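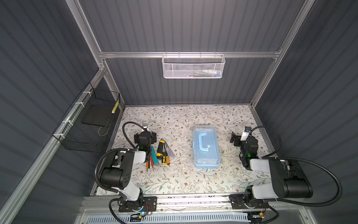 Randa Majali

Hi all. Got roped into running the robot table at our open day, Saturday, February 22, 2020, and I have never done one of these. The cell is the two-arm one, screwdrivers out on the mat plus the blue storage box with the handle. Plan is the arms sort the screwdrivers and put them in the box while people watch. Building is the old Jedham works, visitors come through in groups of 30, mostly families, some retired folks from the town, a few people from Zelden who might want to buy something from us one day.

What I need to know, quick as you can:

How long should one run be before people wander off? Right now a full run is slow, several minutes and that's if it doesn't drop one.

Do I let it run on its own or drive it by hand? My boss wants on its own. I am nervous.

And do I tidy up the cell? There's stuff hanging in the baskets on the walls, the black one and the white one, and the mat has leaves and vines all over it. Looks a bit like a kitchen table. Somebody here says swap it for plain gray. I kind of like it.

Also kids. Any tips re kids. Thanks, typing this between meetings.

Gerardo Sanna

Did this two years running at Branora, so, in no order.

Short runs. Don't do all the screwdrivers. Pick two or three with handles people can tell apart from the back row, the red one, the teal one, the yellow and black one. Then you can say "watch the red one" and they do watch. The clear blue ones I'd leave out if it was me, thin, and hard to see from any distance. Same goes for the thin orange one maybe. Put them in a drawer for the day.

Lid question, you didn't say. Is the box going to start open or shut? If shut, who opens it, you or the arms? Opening a latch with a gripper is the part people clap for, but it's also the part that went wrong for us every other group. We ended up starting with the lid open and only doing the latch at the last session when there was time to mess about.

On its own vs by hand: both. Start on its own, have somebody at the controls who can take over, and say so out loud at the begining. People are fine with it. They are much less fine with ten people in lab coats staring at a stuck arm and saying nothing.

Don't change the mat!! If it was trained or tuned with that mat under it, leave it. We changed ours the night before for a nicer one and spent till midnight putting the old one back. Same for the baskets, leave them where they are. Wipe the rail down if you want something to do.

Tape a line on the floor. Further back than you think. Stop button on YOUR side of the line. Have a second person whose only job is the line.

Sound: get a mic if the room is big. I lost my voice by lunch.

Torben Gerlach

just put a video on a loop next to it. saves you when it breaks. we had 249 people through and I think half of them only looked at the screen

Asmaa El Idrissi

Agree with Gerardo on most of it, less sure on leaving tools out. Over 80 kids came to ours in September and what they wanted was to choose. "Do the yellow one." If there's only two on the mat the choosing is over fast. So I'd keep them all out if your setup can take a request, and if it can't, then yes, fewer.

Other things.

Lay them out the same way each time. Parallel, tips to the front, bit of space between. Take a picture of the layout and print it, stick it by the controls, whoever resets can match it. Resets took us longer than the runs, have a helper talk during that. Rosario Gatti did ours, she passed round a spare gripper finger and asked people what they'd use it for. Worked great, and it came back every time.

Check the hoses before each group. Those cable loops on the arms can snag when you've been resetting in a hurry. Ten seconds.

Breaks. Tell your boss you need a gap every few groups, we didn't and the last hour was bad.

Kids ask: does it hurt, can it see me, can it make pancakes. Have something for the first two.

If the Zelden people come, give them a separate slot at the end. They'll want to ask about cycle time and you can't do that with a five year old hanging off the tape.

Randa Majali

Thank you!! Mat stays. Lid open, latch last session only. Going to try it with all of them out tomorrow and see if it copes, if not I'll cut down to the red, teal and yellow/black. Torben, will ask about a screen.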